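Workshop Tips: Comparing Grippers at the Kitchen Table

If you have two hand-held grippers and can't decide which one to keep on the bench, my best advice is to raid the pantry. Bimla Garg and I spent most of a Tuesday doing this with the Olidero and the Aria, and I learned more from the groceries than I ever did from foam blocks (which flatter everything, bless them).

Start with the easy things, a mug, a sponge, a box of tea, so you get a feel for how hard you're squeezing. Then move on to whatever sags. Keep the same person's hand on the tool for both rounds, and write down every slip right away, even the silly ones. We stopped at 70 grabs each, and by then our tea was cold and our wrists had had plenty!
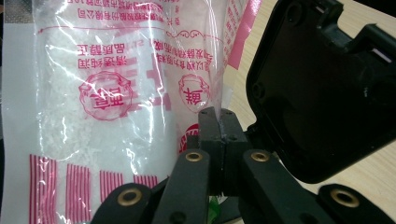
Bags are where fingertip pads earn their keep, so give them a good half of your time. Go in low and slow, and let the filling settle before you close. Clear plastic makes a lovely test, too: with white flakes and crystals pressed up against the film like these, you can watch what the filling does near the pads, and the pink printing gives you landmarks for coming back to the same spot. Do watch out for glare on the wrinkles if you're also trying out cameras. I turn the bag a little or move the lamp, and if that fails I pull the curtain.

Wipe the pads between bags, and look over the pivots on the arms while you're at it. Ketill Mogensen swears by an old toothbrush for the joints, and I've come around to it.

We've both gone back to the Aria for soft packages and kept the Olidero for boxes and jars. If yours pinches the plastic, try closing it a little more slowly before you go buying new pads.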